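Skolimthorpe Automation Users Group
Minutes of the June meeting, 4:30 pm, upstairs room

Chair: Manikandan Gounder
Apologies: the Gritcombe members, who had a site shutdown

1. Previous minutes
Accepted with one correction: the Sornik cell is to be spelled with a k throughout.

2. Draft practice note, simulation before commissioning
Manikandan took us through the second draft and the room was right behind it — easily the liveliest item we've had this year! The core rule stays as written: no new or changed arm program goes to a real cell until it has been run in simulation with the same mounting position, tool and tray as the floor. Agreed that the person who wrote the program can't be the one who signs off the run.
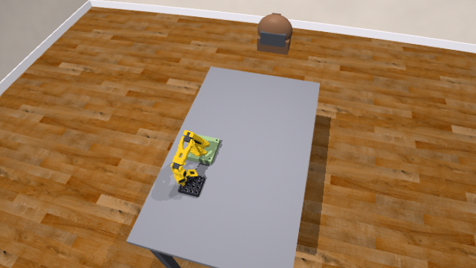

Discussion moved to approach speeds. The draft caps the last stretch above a tray at 2 per cent of rated speed on a first run. Venkataraman thought that was painfully slow but came round once the cap was limited to first runs only. Wording to be tidied in clause 4.

Tray alignment got a good airing too. Members want the note to require at least one run with the tray deliberately turned off square, as trays on the floor are never set down perfectly. Carried, with real enthusiasm.

3. Gritcombe trial results
Read out in their absence. They logged 1247 simulated cycles under the draft rules and flagged 333 for review, mostly clearance warnings. Great work, and the group would love to see the breakdown by program. Manikandan to ask for it.

4. Budget
$700 approved for printing the note and laminating the one-page checklist for each cell.

5. Other business
Colour coding of sign-off tags held over. Sornik offered to host a walk-through once the third draft is out — gladly accepted.

Closed 6:10 pm.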